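3.2 The bed as a folding surface

Most of the households in the study did not own a table large enough to fold clothes on, and those that did rarely used it. Of the 11 homes visited, clothes were sorted and folded on a bed in all but 3. This matched what people told us in the April interviews, before any visits took place. When asked where they folded laundry, people often began by naming a room, and only when pressed did they say that they meant the bed in that room.

A bed differs from a table in ways that affect the work. It is lower, so an adult who stands must bend and an adult who sits must reach. It is soft, so a garment cannot be pressed flat with the edge of the hand as it can on a board. It is usually against at least one wall, which limits the sides from which it can be approached. It also has to be cleared by night, and several people gave this as the reason they preferred it: a pile left on a chair could stay there for a week, but a pile on the bed had to be dealt with.

The session discussed in most detail below was held in a bedroom at the Hovirby site. The garments were mostly denim, with a few other pieces. We chose denim because the pilot visits had shown it to be the material people found slowest to fold. Figure 4 shows the state of the bed with one pair of jeans laid out and the remaining pieces toward the far side.

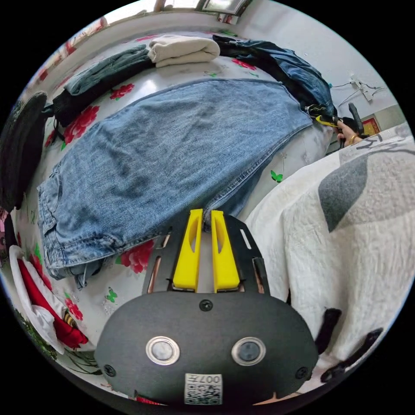 Figure 4. Light-blue jeans spread diagonally on the bed, with folded pieces and dark denim beyond them.

Three kinds of area can be named on a bed in use. The work area is where the current garment lies. The finished area holds what has been folded. The waiting area holds everything else. On a table these tend to be set out from left to right or from right to left, depending on the person. On a bed the order is more often from near to far, with the work area closest to the person and the other two sharing the far side. The bed in Figure 4 follows this layout in part. A folded grayish-blue garment and a folded cream towel lie next to each other along the top of the bed, and a dark navy piece hangs down the far edge.

Sharing the far side has a cost. Where folded and unfolded pieces touch, a person reaching for the next garment can drag a finished one with it. We coded an item as disturbed when a folded piece lost its outline and had to be folded again. The coding was done by Sizwe Mabuza using the scheme described in Section 2.4, and a second coder worked through 50 of the clips. Disagreements were mostly over towels, which can lose a corner without needing to be redone. These were discussed and the stricter reading was kept.

Patterned bedding caused a separate problem for the coders. Many of the sheets in the study had large floral prints, and the edge of a pale garment on a busy print is hard to follow. For jeans this mattered less, as the denim stood apart from a white ground. For cream and white items the coders were told to pause the clip and mark the outline by hand.

3.3 Sitting, standing and the waiting pile

Posture was recorded at the start of each garment. We had expected people to stand for large items and sit for small ones. What we found was that posture followed the height of the waiting pile more closely than the size of the item. While the pile was high, people tended to stand over it and pull pieces from the top. Once it was low, they sat down and stayed seated, even for trousers.

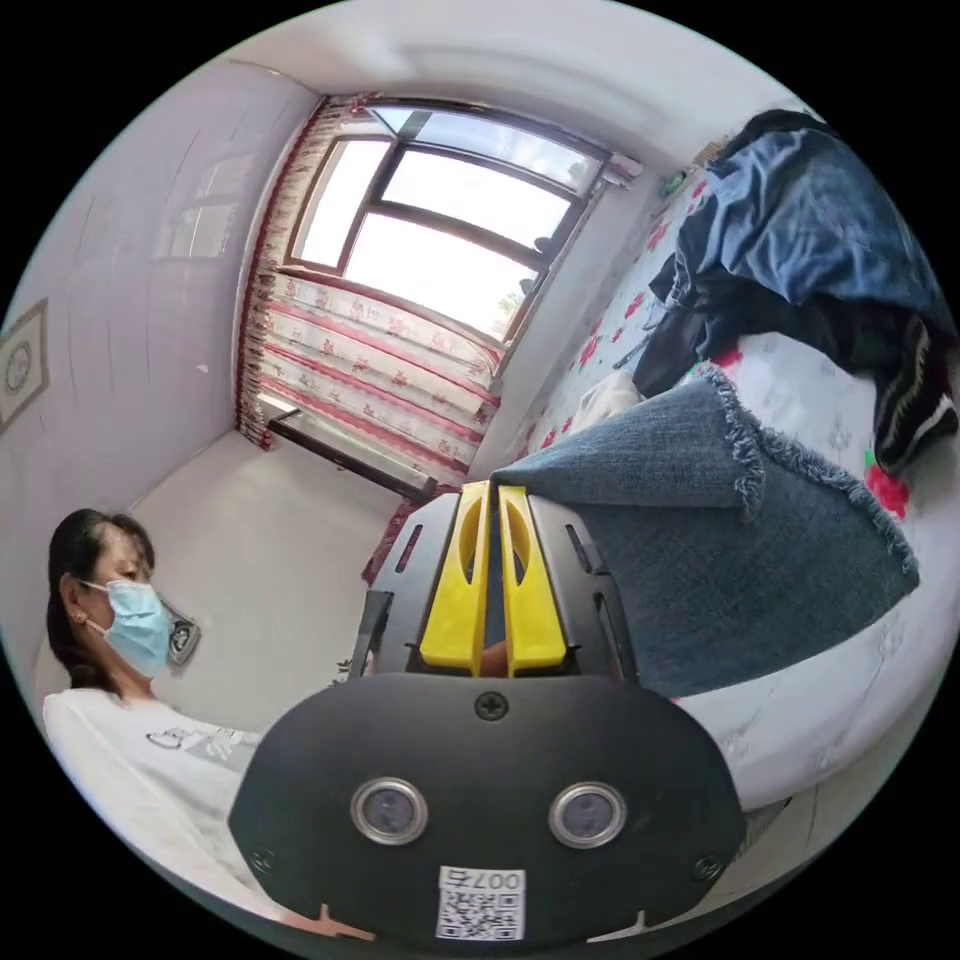

Clothing heaped on a bed beside a window

The pile itself was seldom ordered in advance. Jackets and trousers were heaped together, and sleeves and legs were often caught under other pieces. A denim jacket is an awkward item to take from a heap like this. The sleeves are stiff, the collar holds its shape, and the metal buttons catch on knitted cuffs. In the interviews, jackets were the item people most often said they would hang if they had the space. Two households had bought the Norkel folding rack for this purpose, and both now used it for drying only.

Light also played a part in where people placed themselves. In rooms with one large window, the seated person usually took a place from which the window lit the garment. Room lights were seldom used during daytime sessions. In the Venent apartments, where the bedrooms are narrow and the bed fills most of the floor, there was no choice of side, and people worked wherever they could stand.

3.4 Hems, seams and frayed edges

The usual method for jeans has 3 steps: the legs are laid one on the other, the crotch point is tucked in, and the length is folded in half and then again. The method assumes that the two hems can be matched. With a plain stitched hem this is simple, because the hem is thick and can be found by touch. With a raw hem the end of the leg is soft and uneven, and people looked for it instead of feeling for it.

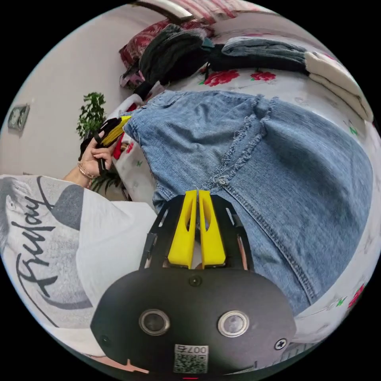

Frayed denim was handled in one of two ways. Some people treated the loose threads as part of the garment and folded them in. Others took the last line of firm cloth as the true edge and let the threads fall where they would. The second group finished sooner, but their folded jeans had threads showing at the side of the stack, and 5 people went back to tuck them under. We counted the tucking as part of the folding time.

Double stitching helped in both cases. It gives a straight line that can be matched by eye, and it makes the cloth stiff enough to hold a crease on a mattress. Where a garment had both a frayed edge and a stitched one, people nearly always began from the stitched one and left the frayed edge until last.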